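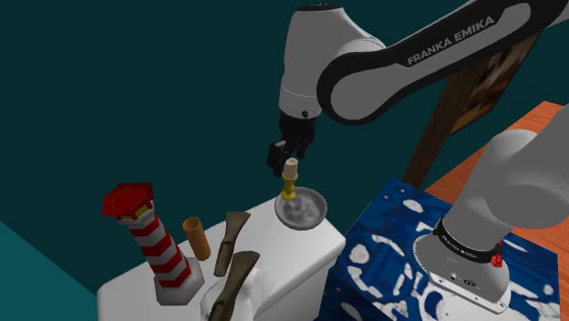 Vela curta suspensa sobre um castiçal de haste dourada e prato prateado.

A iluminação de emergência nos edifícios de habitação: uma obrigação esquecida

A discussão pública sobre a segurança dos edifícios de habitação concentra-se, quase sempre, no risco de incêndio e na resistência sísmica. Menos atenção merece uma questão mais modesta, a da luz que resta nas escadas e nos corredores quando falha o fornecimento elétrico. Entende a Associação de Moradores de Andrade que esta matéria deve ser tratada como parte integrante da conservação dos prédios, com verba própria e calendário definido.

Em setembro, uma interrupção noturna deixou o bairro de Cleltari às escuras durante várias horas. No edifício Rekirport, que reúne 107 frações distribuídas por 10 pisos, os blocos autónomos das escadas apagaram-se ao fim de 30 minutos. Os moradores mais idosos permaneceram em casa, e quem regressava do trabalho subiu com a luz do telemóvel. Não houve feridos. Seria, contudo, imprudente retirar daí qualquer tranquilidade.

O recurso à vela, hábito que muitas famílias conservam, compreende-se no interior de uma sala e sob vigilância. Nas partes comuns, onde circulam crianças, carrinhos e sacos de compras, constitui um perigo evidente e não deve ser tolerado pelas administrações. A responsabilidade pela iluminação das zonas de passagem é coletiva e não pode ser transferida para a gaveta da cozinha de cada condómino.

Argumenta-se com frequência que a substituição das baterias representa um encargo desproporcionado. Bence Bognár, engenheiro que acompanhou a vistoria ao edifício, contestou essa ideia perante a assembleia: o orçamento apresentado pela empresa Florkari ascendia a 1019 euros, mão de obra incluída. Dividido pelas frações, o valor fica abaixo do que muitos agregados gastam num almoço de domingo em família. A proposta foi, ainda assim, adiada para o exercício seguinte, a pretexto da pintura da fachada.

A escolha é reveladora. As obras visíveis reúnem facilmente maioria; os equipamentos que só funcionam em situação de falha raramente encontram quem os defenda. Compete às administrações corrigir este desequilíbrio, inscrevendo na ordem de trabalhos anual o ensaio dos blocos autónomos e afixando o respetivo resultado no átrio, em termos que qualquer residente possa compreender.

A Associação solicitará aos condomínios do bairro cópia dos registos de manutenção e divulgará a lista das respostas recebidas junto dos seus associados.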